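Picture card

A picture card is a small rectangular piece of card stock with a printed scene on one face. Usually it has a glossy coating. The scene is most often a landscape or a season of the year, and the card may also carry a logo or a short line of text. Picture cards are given with purchases, used as bookmarks, collected in sets, and used in group activities where the cards are shown and passed from one person to the next. Such activities are often held on the floor, on a carpet or a mat.

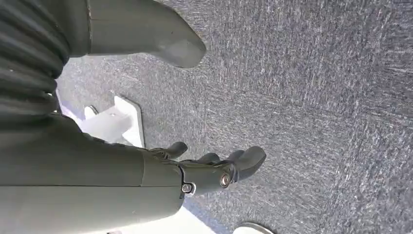
Speckled low-pile carpet tile, in gray and blue-gray.
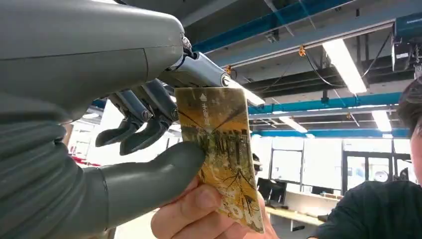
Form and printing

The size of picture cards is not fixed. Cards for collecting are commonly near the size of a playing card, and cards for giving away can be as large as a postcard. The stock must be stiff enough to stand in the hand without falling over, but it should also bend a little without breaking. A gloss coating makes the colors deeper, and yellow and brown scenes in particular look richer with it. The same coating reflects lamps, so the viewer often has to turn the card to see the whole scene.

Text is normally kept small and placed in a quiet part of the scene. In East Asian editions it can run vertically, which suits scenes with tall trees or buildings. White letters are usual on dark or golden backgrounds.

Sets

The Berkance series is often mentioned as a large set. It has 426 cards, divided by season, and the autumn part is the biggest with 303 cards. The printer Ploltell sold the series in boxes of 50, with the last cards in a smaller box. A later edition by Areletti has the same scenes on a thinner stock, and collectors do not value it so highly. The catalog of the series was made by Geeta Mittal and Lalit Singhal. It gives for each card the season, the main subject and the position of the text.

Passing activities

In the simplest form, the participants sit in a circle and each card goes around one time. The giver holds the card by the lower edge or a lower corner, so that the scene stays free. The receiver takes it from the upper edge or the side. For a short moment both hold the card together. The giver should let go only after the receiver has a sure hold, otherwise the card falls or becomes bent in the middle.

Madhu Agarwal, in her booklet for the Kandpal reading rooms, recommends to start with two cards only and to add others when the circle has found its speed. Julián Marín describes a different form in which the receiver must say one word about the scene before the card is released.

Surface

Low-pile carpet tiles are a common floor for this use. A flat card can be difficult to pick up from a hard floor, while a short pile gives way a little under the fingertip and lets it come under the edge. Thick carpet is less practical, as the cards stand at an angle and the corners catch in the loops. Between the tiles there are seams, and a card lying over a seam is usually not disturbed by it.

Wear

Cards that are handled much show wear first at the corners and along the lower edge. The coating makes fine wrinkles where the thumb presses, and the wrinkles stay also after the card is made flat again. A slight bend can be reduced by keeping the card under a heavy book for some days. Heat is not recommended. Fingerprints are removed with a dry soft cloth.

Madhu Sengar divides used cards into "circle cards" and "album cards," and in October of every year the two groups are sorted again in her collection.

See also: Bookmark; Playing card; Postcard; Carpet tile

Last changed 07/12/2024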